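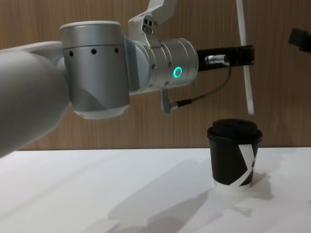 Who Reads the Siren Leaflet? Public warning in Ballholm after the November test

Project report by Signe Åberg and Junpei Kaneko
Supervisor: Myrto Zacharopoulos

3 min read

Ballholm has one outdoor siren, on the roof of the old fish hall, and a leaflet explaining what to do when it sounds. The siren is tested every November. The leaflet had never been tested at all, and our project set out to do that.

The town office printed 900 copies and gave us 800 to deliver by hand. The rest went into a cupboard in case of an emergency. Each copy had a reply card with five questions on it, the first being whether the household had known what the siren meant before reading. We got 164 cards back. Six had been filled in by someone who wanted to talk about parking, which left 158 we could use.

Most people knew that the siren meant danger. Fewer knew what sort, and fewer still what they were meant to do. The leaflet says to go indoors, shut windows, turn off ventilation and listen to the radio. A common answer was to go outside and see what the noise was. Several people said they would ring the emergency number to ask, and Oddur Þorgeirsson, the duty officer at the fire station, confirmed that they do. During the November test his switchboard was busy for the whole signal and for a good while after it stopped.

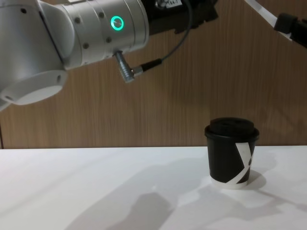
We also asked which signal meant "danger over". The leaflet explains this on the back, under a map of the recycling points. Hardly anyone found it. We can report that the recycling points are very well known.

The second part of the project was a rewrite. We cut the text to a single side and put the instruction first, before the history of the siren (which is interesting, but can wait until the smoke has cleared). Skarphéðinn Bergmann at the town office was generous with his time and firm on one point, that the crest must stay. The crest stayed. It takes up more room than the advice on ventilation.

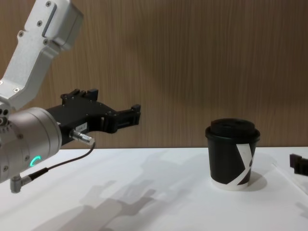
A warning has to work on people who are busy with something else. Our early drafts assumed a reader sitting quietly with the leaflet open, and the reply cards cured us of that. Junpei suggested we write for somebody who has just put a coffee down, in a black paper cup with the lid still on, like the one on the white table, and who fully intends to drink it. That reader will give you one line. Ours became "Go inside, shut the windows, turn on the radio", and the coffee may come too.

We tried both versions on residents of the Vigfúsdóttir flats, reading each aloud once and asking people to repeat the instructions. The new one did better. The test was small and the stairwell echoed, and we would not want a minister to quote us. We had also hoped to compare the wording with text messages, but Prokton, who run the town's message service, needed a signed form from an office that had moved.

We recommend that the single-sided version goes out before the next test, that the all-clear signal is moved to the front, and that the map gets a leaflet of its own. The town office has replied that it will look at the matter once the present stock has been used up.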